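**To:** Household Tasks discussion list
**From:** Bernadette Lindgren, Brirnent
**Date:** August 2024
**Subject:** Re: [household-tasks] Which chores should be counted as "done"?

Dear colleagues,

Thank you to all who replied to the circular on chore readiness. I am answering the message from Thaddeus Greenberg in full, as several members have written to me privately with the same concern. His text is quoted first so that those who joined the list recently can follow.

> Thaddeus Greenberg wrote:
>
> I have read the draft list of tasks and I must register an objection to its first column. The draft marks folding towels, wiping counters and loading a dish rack as "within reach" on the strength of short demonstrations. In my own work at Bukton, where we place equipment in assisted living residences, the staff do not ask me whether a machine has folded a towel. They ask whether it can be left with the towels while they attend to a resident on the next floor.
>
> I would also ask why small personal items are absent from the draft. Residents lose time every day to hearing aid boxes, pill organizers and spectacles. If these are harder than towels, the list should say so. If they are easier, I would like to see the evidence.
>
> Finally, I do not think it is useful to publish a single yes or no beside each chore. A buyer will read the "yes" and stop there.
>
> T. Greenberg

On the first point, the working group agrees. The words "within reach" will be removed from the draft. They were carried over from an earlier outline prepared at Salem, where they had a narrower meaning, namely that the task had been finished at least once under the control of software and without a person touching the objects. That meaning was never printed beside the column, and readers could not have been expected to guess it.

The revised column will carry three entries for each chore: the number of attempts made, the number finished without help, and the conditions under which the attempts took place. Contributors who can supply only the second figure are asked to wait until they have the first. A count of successes with no count of attempts will be returned to the sender.

On the second point, the omission of small personal items was an oversight on our part. Cletus Quintanilla has since drafted an entry for eyeglasses, with the task stated as follows: the glasses begin on a table, outside an open case; they end folded, inside the case, with the case shut. The starting position of the glasses is not fixed. 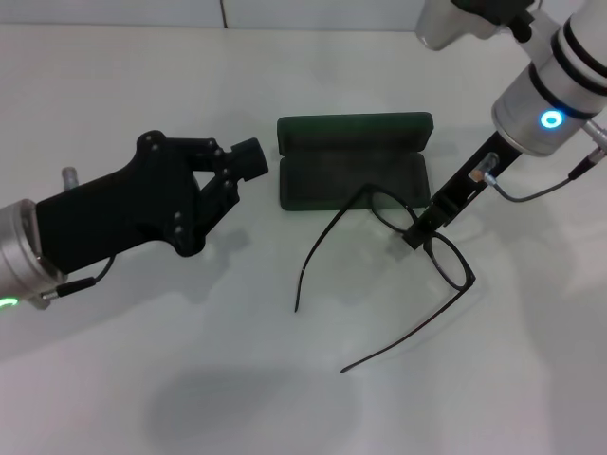 Hanne Aaltonen

With the glasses lying open and the temple arms spread well apart, the task as drafted is several tasks. The temples have to be folded before the glasses will fit, and they have to be folded in order, or the second will not lie flat against the first. Each fold calls for holding the front of the glasses still while the temple is turned on its hinge. A gripper finger set down at the bridge, between the two lenses, is a sensible place to begin, but it leaves the second hand with everything else to do.

The case raises a separate question. When it is open, with the lid tilted up at the back, the glasses must come down into the lower half without catching on the rim. Many cases close with a spring, and the force needed to start the lid moving is a good deal greater than the force one would want to apply to a lens. I would recommend that the entry state which kind of case was used. I would also recommend that it state whether the case was held down. On a smooth table a light case will move when it is pushed, and a person corrects for this without noticing.

To Mr. Greenberg's question, then, I would say that spectacles are harder than towels in one respect and easier in another. They are harder because the parts are thin and the cost of a mistake is a scratched lens or a bent hinge. They are easier because a pair of glasses keeps its shape. A towel can come to rest in any number of ways, and glasses have only a few. In the trials we have kept at Skurnness, 763 attempts at the complete task are on record. The group was pleased with the later ones, but I would not put the equipment in a residence on the basis of them. Most of the unfinished attempts ended at the second temple. Very few ended at the lid, which surprised me, given what I have written in the paragraph before this one.

A further point concerns the glasses themselves. All of our attempts used frames with clear lenses, and clear lenses are awkward for a machine that works from camera views, for it sees the table through them. Thin dark frames on a white table are a kind case. I cannot say what would happen with rimless glasses on a patterned tablecloth, and I would ask that the entry not be read as covering them.

H. Aaltonen

---

I am grateful to Dr. Aaltonen for allowing her note to be sent out with this reply. Her recommendations on the case have been accepted, and the entry will be changed accordingly.

On Mr. Greenberg's third point the group was divided. Wendell Yazzie argued for keeping a plain verdict beside each chore, on the grounds that the people who buy equipment for laundries and small shops do not have time to read a table of conditions, and will take a verdict from a sales brochure if we do not give them one. Others held that any verdict we print will be out of date before the document has finished its review. The compromise is a short written statement for each chore, no longer than 100 words, saying what a buyer could reasonably expect today and what a person would still need to do. For eyeglasses, the present wording is:

> A two-armed machine can, under good conditions, fold a pair of ordinary eyeglasses and place them in an open case. It should be watched while doing so. It should not be used with a resident's only pair.

Comments on that wording are welcome. Mr. Yazzie has already told me that he finds the last sentence too cautious. Mr. Quintanilla would like it moved to the front.

The same treatment will be given to the shop-floor entries, which have had less attention on this list than they deserve. Sorting mixed fasteners into bins, feeding parts to a press and packing finished goods in cartons are all in the draft with a simple "yes." Of these, only carton packing has figures behind it that I would be willing to defend in front of a plant manager, and those figures come from a line where every carton is the same size. One member reported roughly 2,000 cartons packed between stoppages. I have asked for the number of stoppages, and for how long it took a person to clear each one.

Members who wish to contribute results should note the following:

- Results must be for the complete chore as stated in the draft. Partial results may be sent, but will be listed separately.
- Fewer than 10 attempts will not be printed.
- If a person guided the arms by hand or by remote control during any part of the attempt, this must be stated. Guided attempts are of value and will have their own column.
- Objects should be named by kind. Brand names are not needed.

I would also ask that replies to this message quote only the part being answered. The archive has become difficult to search, and several members receive the list on slow connections.

Mr. Greenberg has offered to read the revised draft against the questions his residence staff put to him most often, and the group has accepted with thanks. If others are in a position to do the same for laundries, kitchens or repair shops, please write to me directly and I will forward the current text, including the statements that have not yet been agreed.

With regards,

Bernadette Lindgren
Coordinator, Working Group on Household and Shop-Floor Tasks
Brirnent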